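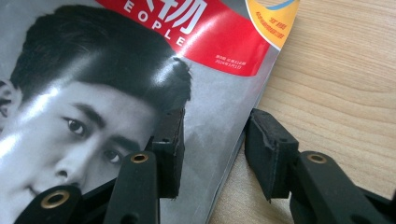 I have put off writing up the gripper budget because the numbers kept moving. They have stopped now, more or less, so I'll set down what I planned to buy and what I did buy.

The plan was to spend $3,000 on the whole collection setup, with one hand-held gripper and enough spare parts to get through to January. I had quotes from two places. Nakberg sells a finished unit with a camera mount and a year of support. Hunt sells a kit, which costs less and arrives as a bag of links, pads and bushings with a drawing. I went with Hunt. I had built one of their older kits and knew where the hard steps were.

The kit was $816 with shipping. I had budgeted less than that because I forgot the camera mount is a separate line on their order form. Read the order form to the end. The mount is a small part and the price is not small.

After that the money went to things I hadn't listed at all. Memory cards, a second battery, a decent case, a set of small hex keys that fit properly. None of it is expensive taken one at a time. I kept the receipts in an envelope and added them up at the end of the month, and I should have done it every week.

Foam pads need their own line. They are sold in pairs and they are what touches everything, so they wear first. The corners go rough, then the face starts to lift. I ordered 9 pairs. A friend, Austra Stankevičius, runs a similar setup at Gondthorpe, and she told me to order double whatever I thought I needed. I ordered what I thought I needed. I will probably be placing another order before winter. 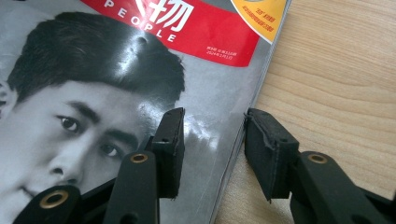

The other line I got wrong was objects. I had put down zero for them on the theory that a house is full of objects. It is, but you run through the easy ones quickly. Cups, boxes and sponges were done in the first few sessions. Thin flat things are slower work. Magazines and mail lie right down on the table and you have to come at the edge with one finger on each side, and glossy covers throw the light back at the camera. I spent part of an afternoon moving a lamp before I gave up and bought a diffuser, so that went on the list too.

Austra gets her paper goods from the recycling room in her building. I asked at the library and they let me have a stack of old issues for nothing, so the object line is still close to zero for now – it just took more time than I had planned for.

Things I decided against:

A second gripper. It would help with folding and with opening jars, but it doubles the pads and the cards, and I can't use two well yet.

The Stirkum charging dock. It looks nice. A power strip does the same job for me.

Support from Nakberg on a kit I didn't buy from them. They do offer this, and the price made me laugh.

I have roughly a third of the money left. Most of it is set aside for pads and for a replacement set of bushings, which Hunt will only sell as a full set. If the arms still move freely by January I'll put that part toward a better table light.

I'll post the spreadsheet once I've taken my home address off the invoices.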